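hikomum49
Hi all, a bit of a ramble from me, sorry! The two-arm sorting cell is up again after I rerouted the left cable in December. Does the slack look all right to you lot? 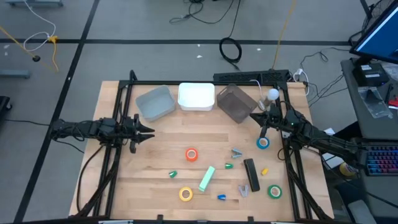
Left cable running down beside the table, tape rolls out for sorting

dufour_dan
Lovely tidy bins! I'd still clip that cable to the rail, mate.

hikomum49
Oh, I did try clips, and they pinched at full reach :( I'd sooner leave it loose. 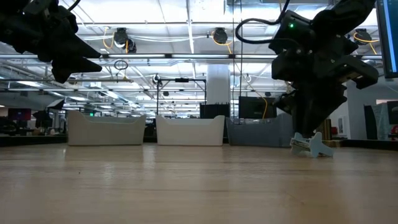 Right gripper down on the pale blue piece

sudier70
Sorry Dan, I'm with her. Mine's been loose for 3,000 cycles.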